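4. Construction of the Platform and Outdoor Trials

4.1 Workshop and constraints

The platform was assembled in a shared workshop with a single lathe, a drill press, a small bench for soldering and no climate control. Members book the benches in half-day blocks, so the design had to come apart into pieces that fit on one storage shelf between sessions. This requirement shaped the chassis more than any performance target did. The base separates from the upper shell with four fasteners, and the drive modules can be removed without disturbing the wiring to the computer.

We refer to the finished vehicle as Plireletti. An earlier version, Bornholm, used a plywood deck and hobby gearmotors and was retired when the deck warped. Only the motor controllers and the emergency stop circuit were carried over. Readers who wish to repeat the build with the older controllers should note that their current limit resets to its default value after each firmware update and has to be entered again by hand.

4.2 Chassis and drive

The base is a welded steel tray with two driven wheels and a trailing caster. Wheel spacing was set at 312 mm between inner faces, the widest arrangement that still passes through the workshop's storage door with the tires fitted. Each drive module contains a brushed motor, a planetary gearbox and an encoder on the output side. Placing the encoder after the gearbox costs resolution but removes backlash from the odometry estimate, and on loose ground the backlash term was the larger of the two.

The shell is white. It was formed over a wooden buck in two halves and joined along the centerline with a lap seam. The first pair of halves was discarded after the material thinned at the front corners. For the second pair, Souad Ramadan increased the corner radius on the buck and lowered the forming temperature, and the thinning stayed within the tolerance we had set. The color was chosen to limit heating of the battery compartment in direct sun. It has a side effect on the camera that is discussed in Section 4.4.

4.3 Camera mounting

The forward camera is fixed rigidly to the platform with no pan or tilt. A moving mount was considered and rejected on grounds of cost, and the extra joint would also have required its own calibration. The fixed mount was calibrated once on the bench with a printed target and checked again after each transport to the test site.

Two mounting heights were tried. The lower position kept the shell out of view but placed the lens where gravel thrown by the wheels could strike it. The higher position was adopted. It gives a longer view of the ground ahead, at the price of having parts of the vehicle permanently inside the field of view. Exposure is automatic, with an upper limit on shutter time to contain motion blur.

4.4 Outdoor trials

Trials were run in May on an open dirt lot. The operator walked behind the vehicle with a wireless stop button, and a second person logged battery voltage and any manual intervention. Latifa Chraibi and Hatice Kurtuluş alternated in these roles. A total of 14 runs were completed under joystick control. Autonomous driving is outside the scope of this section.

The lot was selected because it combines a large flat area with isolated obstacles low enough to be missed by a horizontal range sensor. Concrete slabs and rubble of the type found there are a useful test for ground segmentation: they lie close to the surface, and their light gray differs only modestly from tan soil. Figure 6 gives the forward view during the trials, with the slabs on the left.

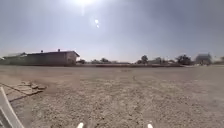 Figure 6. Forward camera view of the test lot against a low-contrast horizon. White parts of the robot body intrude at the lower left and bottom center.

Three properties of this view matter for the processing described later. First, the sun is inside the image, at the top edge, and washes out the sky around it. The two small flare spots beneath it are bright enough to be picked up by a simple intensity threshold, so detections above the horizon are ignored. Second, the building on the left is backlit and keeps little detail on its walls – the roofline against the sky is the more reliable feature for heading estimation. Third, the curved panel at the lower left hides part of the ground and some of the rubble behind it. An obstacle in that region cannot be recovered from a single image.

The intruding parts are fixed relative to the lens, so they are removed with a static mask drawn once by hand. Sanaa El Sherbiny dilated the mask by two pixels to absorb small movements of the shell over rough ground. A mask learned from 300 images was also tried. It followed the panel well but was less dependable at the two small protrusions, where bright soil was sometimes absorbed into the masked area. The hand-drawn version was kept.

The distant pale object near the right end of the low boundary was left unlabeled in the ground truth. The annotators could not agree on what it was, and at that range it has no effect on local planning.

4.5 Remaining faults

The lap seam on the shell admits dust, which collects around the fan inlet and has to be brushed out after each outing. A foam gasket has been cut but not yet fitted. The caster also flutters at higher speeds on compacted dirt – a stiffer fork is being machined, and results with it will be reported together with the range sensor data.

Correspondence: Sunita Bellamy, Flomard Workshop | © The authors | Back to top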